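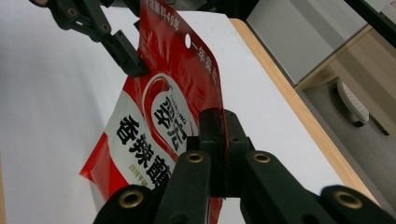
Robot Learning, Unit 6
Learning two-handed handling from hand-held grippers
Course notes, Algirdas Pärn
Revised 20 Mar 2024

Read the Tolville report before the session, at least as far as the results table. These notes cover the method and the parts people found hard in February.

1. Recording

A person holds one gripper in each hand and does the task directly. There is no arm in the loop at this stage. Each gripper carries its own camera, and we log three things per hand: the video, the pose of the gripper and the jaw opening. The two logs must share a clock. In the Tolville set a small clock offset between left and right did more harm to hand-over tasks than losing a tenth of the data.

2. Soft objects

Flexible pouches are harder than boxes. The film creases, glare moves across it as it turns, and the fingers hide much of the print at the moment of contact. A policy that relies on seeing the whole front of the pack will fail just when it needs to close the jaws. Pleltberg's version adds a short history of past views, so that the second hand can act on what was visible before the fingers covered it.

Sheets raise a different problem. A plain white surface gives the tracker very little to hold on to, and a fold may show only as a faint change in shade. Pose drift is worst in these stretches — check them first when a replay looks wrong.
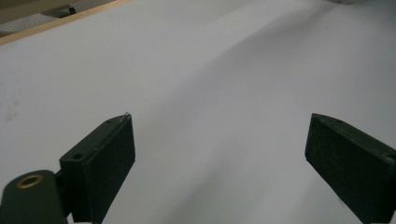
3. Training and result

The Plutel set used in the exercises has 1,011 demonstrations. Actions are predicted relative to the current gripper pose, in short chunks. Three policies were compared: single view, both views, and both views with history. The last did best on pouches. On sheets it gained almost nothing over both views alone, and the report puts this down to drift in the recorded poses.

4. For next time

Replay two recordings from the shared folder, one pouch and one sheet. Plot the distance between the grippers over time and mark where you think contact begins. Bring the plots — rough ones are fine.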